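Jun 5, 2020

# How does a robot plan to pick up a chopstick?

You can pick up a chopstick without thinking. A robot can't. Its software has to work through several jobs, always in the same order.

**Job one: seeing.** This is called perception. A camera sends the computer a grid of coloured dots. The software groups dots that belong together and decides where each object starts and stops. Chopsticks are hard, as they are long and thin. If two of them cross, the software must work out which end belongs to which stick.

**Job two: choosing.** The planner is the part of the program that picks a target. At Jemolura, the planner is called Zevomell. It gives every chopstick a score out of 100. A stick with clear space on both sides might score 97. A stick trapped under another might score 25. The highest score goes first.

**Job three: finding a path.** The planner now draws a line through the air from where the gripper is to where it needs to be. It checks points along the line for things in the way — the table counts as one of them. If any point is blocked, it draws a new line.

**Job four: moving.** This is called control. Many times each second, the controller compares where the gripper is with where it should be. The difference is called the error. A big error means a big correction, and a small error means a small one. The 2 jaws close until the pads press on the stick.

## Where do the rules come from?

Some rules are typed in by programmers. Others are learned from examples. A person holds a gripper by hand and does the task, and the computer stores what the camera saw along with how the gripper moved. Later, a program looks for patterns in those recordings.

**Words to know**

- *Perception*: turning camera dots into objects
- *Planner*: chooses what to do and which way to go
- *Error*: the gap between "is" and "should be"

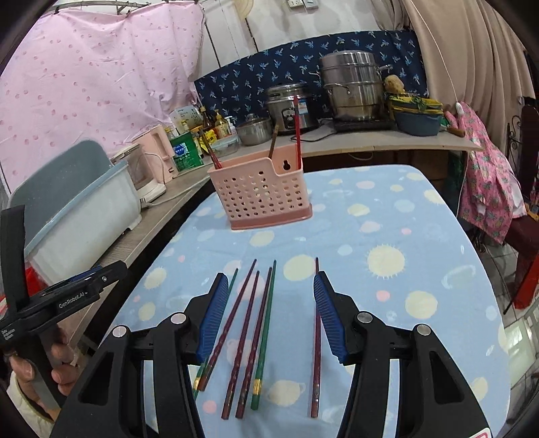
Chopsticks on a table, between the open jaws of a hand-held gripper.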